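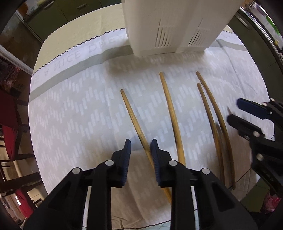
Chopsticks are a pair of slender sticks of equal length used to pick up and carry food. They are the main eating utensil in much of East Asia and are also used in the kitchen for stirring, turning and serving. The same word is applied to the long cooking form, although the two are usually stored and sold separately.

Materials

Wood and bamboo are the most common materials. Both are light, give a fair grip on slippery food and do not carry heat quickly to the hand. Many wooden pairs are left plain so that the grain remains visible; others are oiled or lacquered. Metal chopsticks are usual in Korea, and plastic ones are widespread in canteens.

Shape

The end held in the hand is normally thicker than the end that touches the food. Chinese chopsticks tend to be long with blunt tips, while Japanese ones are shorter and finely tapered. Cooking chopsticks are longer than either, which keeps the hand away from hot oil and steam, and are sometimes tied together at the top with a short cord.

Use

The lower stick rests in the fork of the thumb and against the ring finger, and stays still. The upper stick is held much like a pencil and moved by the index and middle fingers. The tips must be level before they will close properly; many people tap them lightly on the table or plate to even them up. Children usually learn with shorter pairs.

Care and storage

Wooden chopsticks should be washed by hand soon after use and dried fully before being put away. Long soaking can raise the grain and encourage mould. They are commonly kept upright in an open container, or laid flat in a drawer — tips all facing the same way. Split or badly worn sticks are replaced as a pair.

Collections

The Nenlow Museum of Household Goods holds 302 pairs, most of them wooden, catalogued by Leire Iglesias and Byung-chul Min. The oldest came from the Rullach bequest. Cooking chopsticks are shown in Room 10, and the reserve collection may be viewed on Thursday by appointment.

See also: Chopstick rest; Cutlery; Tongs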